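3. What We Bought, and What We Would Buy Again

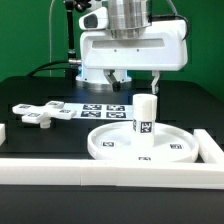 Figure 3. One arm station at the Mosutcombe site, with the gripper open over a marked cylinder standing in a round tray.

I want to spend this section on money, and I'm going to be pretty blunt about it, as the papers I read while planning this lab were so polite on the subject that I came away with almost no idea what to ask for. Section 2 covered the tasks. What follows is how the equipment list for those tasks was put together, where the plan held up, and where I had to go back and beg for more.

3.1 The first budget

The project (we call it Galtar) started with one room at Mosutcombe, one arm already promised to us, and a spreadsheet. The spreadsheet had 85 lines in it. I was proud of that! I had the arm, the gripper, the table, the computer, the sensors and a generous row named "misc." that was supposed to soak up everything I hadn't thought of. By the time the first station was running, the list had grown to 129 lines, and most of the new ones were small. Cables, clamps, printed parts, power strips, a second set of fasteners in the other thread size, a longer cable to replace the cable that was almost long enough.

I went back later and sorted the whole list by when I had thought of each item. The big things were all in the first draft, and I had priced them well. My quotes for the arm and the computer were close enough that I could have left them alone. The misses were nearly all in what I'd call the in-between stuff, meaning whatever sits between the arm and the object, or between one box with a plug and another box with a plug. If you are writing your first equipment request, that is where I would go looking for holes.

3.2 The arm and the gripper

We picked an arm that could stand on an ordinary tabletop. There was a bigger one in the catalog that I liked a lot more (longer reach, higher payload), and I kept a quote for it open for weeks. What settled it was the floor plan. The bigger arm wanted its own pedestal, the pedestal wanted to be bolted down, and bolting anything down at Mosutcombe means a building request, which at our site moves at its own speed. The smaller arm needed a sturdy table. We had one.

Our tasks are light anyway. The objects are plastic, they are handled one at a time, and they never have to go very far. I'd been shopping for payload out of a sort of general worry that we might need it one day, and I think a lot of people do the same. We wrote down the heaviest thing we honestly planned to lift in the first two years, doubled it, and the small arm still covered it with room to spare.

For the gripper we went with two fingers. I had priced a multi-finger hand from Brultuvero, and it's a lovely piece of work, but it came with its own controller, its own software license, and a repair process that involved shipping it away. Two fingers are enough for picking up a cylinder, which is what we do most of the day. I would still like that hand. It's on the wish list for the next round, with the license fee and the shipping written in this time.

One thing I got right mostly by luck was treating fingertips as consumables. They rub on things, they bump the table, somebody drives them into a fixture. I had put a yearly amount against them because a supplier rep told me to, and I nearly cut it when the total ran over. We have dipped into that line every month so far.

3.3 The tabletop pieces

The parts that touch the work are the cheapest in the whole station and they ate the most planning time. Figure 3 has most of them in view: the cross-shaped piece on the left with a marker on each of its four arms, the flat strip with the two-by-two set of markers, the cylinder, the shallow tray with its low rim, and the white bars that make a border. All of these went into the first budget as a single line. That was silly of me, as each of them had its own little history of redesigns.

Take the border. My first thought was tape on the table, which costs next to nothing. But tape gives you an edge that you can see and can't feel, and I wanted objects that rolled or slid to stop somewhere. Bars in segments let us change the size of the area without reprinting the whole thing, so that's what we went with. They also come apart for storage, which I didn't think would matter and which matters every time we share the table with the other group.

The markers are another case. Printing them is close to free, and so I had budgeted zero. What I should have budgeted was the labor: deciding on sizes, placing them, measuring where they ended up, and doing that over again whenever a part was remade. A square on the face of a cylinder sounds like ten minutes of work. Multiply it by every copy of every part, add the checking, and you have a fair piece of somebody's month. In the revised plan there is a labor line for marking and checking, and it is larger than the line for the plastic.

We ordered 100 blank cylinders in the first batch. In hindsight that was too many of one size and none of any other, and I'd much prefer to have spent the same amount on a mixed set. The unit price dropped nicely at that quantity and I fell for it. There are still boxes of them under the bench, and I expect there will be for years.

3.4 Backdrop, posts and cables

A plain green backdrop behind the table cost us very little and was the easiest purchase on the list. I only mention it because it was missing from the first draft, along with the vertical pole and whatever it takes to hang things from a pole. Mounting hardware was my worst category by far. I had priced the devices and given no thought at all to what would hold them up. Each device wanted its own bracket, the brackets wanted a certain rail, and the rail was sold in lengths that didn't suit our table.

Then there are the cables. I wish I could give a neat rule for these, but the best I have is a habit: before ordering, I now take a piece of string, run it along the path the cable will take (including the slack it needs as the arm moves) and measure the string. I do that for every cable at every station. Straight-line distances from the floor plan are useless. We reordered more cables in the first few months than I would like to put in print, and the lead time on the special ones hurt more than the price did.

3.5 The cost that kept coming

The figure I get asked for most is what one station costs us to keep going once it is paid for. Leaving out salaries, we spent roughly 3134 dollars per station over the first year, on fingertips, replacement cables, remade parts, small repairs, and the service plan from Nuchit, who look after our controllers. I had set aside less than half of that. The service plan is the largest piece. I argued against it in November when we were closing the books on the setup phase, and I have come around since then, mainly as a result of one very bad week with a controller fault just before a deadline.

I don't think our figure will carry over neatly to other labs. We are gentle with our arm in some ways and rough in others, we do our own printing, and our site doesn't charge us for power or space. A group that rents its room or sends its parts out will see a different split. What I do think carries over is the shape of it: a purchase price that was easy to predict, and a running cost that I guessed at with far too much cheer.

3.6 Planning for the second station

We are now planning a second station next to the first one, and I've tried to use what we learned. The draft, which was last updated on May 3, 2020, is arranged by what has to be working on a given week, and the old grouping by type of item is gone. The arm and its base come first, with power and the table. Mounts and cables come next, measured on the actual table with the string. The tabletop pieces are ordered last, in small batches, after we've used a rough version for a while and know what we want changed.

I have also stopped asking for identical copies of everything. My instinct was to clone the first station exactly so that programs would move over without fuss, and for the arm and gripper that still seems right to me. For the rest I'm less sure. The tray could be larger, and I would like to try a taller border at one corner. If both stations use the same markers and the same way of measuring them, I think we can live with some differences on the table, and our tests in Section 4 were set up partly to see how much difference we can get away with.

The one fight I expect over the new draft is the spares. I've asked for a full spare gripper, and on paper it looks like a luxury, sitting in a drawer at full price. The replacement time we were quoted is long enough to stop a station for most of a term, though, so the request stays in. If it gets cut, the first thing I'd give up to put it back is the second backdrop, as we can hang the one we have across both tables.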